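Subject: Re: [madigan-talk] Coach to Hoden, and the play-off tickets
From: Yu-na Do
To: madigan-talk list

Replying to a few people at once, as there were four separate threads going on this by lunchtime and the answers were starting to disagree with each other.

On 14:12 Peter wrote:
> Has anyone had it confirmed whether the Hoden game is all ticket for
> away fans? The club site says one thing and the Hoden site says pay on
> the gate. I have also been told we have been given the open end and not
> the covered side, which if true is a bit much for a semi-final.
>
> Second question, are the coaches still going from the Arngate Road car
> park or have they moved to the ground because of the roadworks? I have
> three to bring, one of them is nine, and I don't want to be stood in
> the wrong place at half past eight in the morning.
>
> Third, and I know this has been done to death, but is the left back
> suspended or not?
>
> Peter

Peter, I rang the Hoden ticket office this afternoon and spoke to someone who seemed to know what they were doing. It is all ticket for us. The page on their site that mentions paying on the gate is the ordinary league page and they haven't changed it for the play-offs. Home fans can still pay on the day in the main stand.

Our allocation is 900. The club had sold 497 when I was in the shop this morning, so there is no need to panic, but they go back to Hoden the evening before the game and whatever is left can't be bought by us after that. Under-12s are free with a paying adult but they still need a ticket, so ask for one when you buy yours. They turned a family away at Clilamton over this in the autumn and it took most of the first half to sort out.

We have got the open end, I'm afraid. I asked about the covered side and was told it is season ticket holders only on police advice. There are 120 seats at the back of the open end with a bit of roof over them, and those have been kept for people who can't stand for long. If that is you or someone you are bringing, tell the shop when you buy, as they are not being given out on the day.
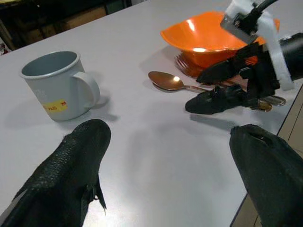 The coaches are going from the ground. Arngate Road is shut at the bottom from the roundabout to the garage and a coach can't turn in there. Two are full and the third had 19 places at the last count. Leaving at 8.45, and that means leaving. We stop once on the way, for half an hour, and should be at Hoden in good time for a one o'clock kick-off. Same price as for the league game. Pay in the shop or hand it over when you get on, but your name has to be on the list either way. Email me off list if you want adding, with the number of adults and children and a mobile number.

For those driving, the away end at Hoden is on the far side from the station and there is no parking in the streets behind it on match days. They tow. The school opposite opens its field and you walk round by the canal, which takes ten minutes or so. If it has rained all week, leave the car somewhere with a hard surface.

As for the left back, he is available. It was a fifth booking, but the cut-off for five bookings had already passed by the time he got it, so it doesn't count towards a ban. The manager said the same on the club's own podcast. I would worry more about the centre half, who came off holding his hamstring against Clilamton and hasn't trained since. If he is out I suppose we go to a back three again, which I didn't enjoy much in March. We looked all right going forward and gave up two goals from the same throw-in.

Somebody asked on the other thread what happens if it is level. It is a single match, so there is no second leg and away goals don't come into it. Extra time and then penalties. The winner is away to whoever finishes higher out of the other two, unless that is us, in which case the final is at our place. I make it that we would be at home if Arngate won the other semi-final, and away if Clilamton did. I'm happy to be corrected by anyone with the rules in front of them.

On the crowd, the gate for our last home game was 1,098, the best since we came up. A fair few of those were there for the free scarf, but if half of them travel we will fill the end. Please pass the ticket details on to anyone you know who came along and isn't on this list. There were plenty of faces I didn't recognise by the tea bar.

A few odds and ends:

Flags are fine at Hoden so long as they don't cover the advertising boards. Drums have to be cleared beforehand and ours has been. No flares, and they are searching bags.

The food at the away end is one hatch. Bring something.

The shop is open from ten until four every day up to the game, and until six on the last day before the tickets go back. Cash or card. They will take a phone order but won't post anything now, so you would have to collect.

I still have two adult coach places under my name that were for my brother and his wife, who can't come. First to email gets them.

Peter, I have put you down for three places on the third coach. Let me know if that should be four including you, as I wasn't sure from your message.

Yu-na

--
madigan-talk: for supporters of Madigan, home and away
To leave the list, send a blank message with "unsubscribe" as the subject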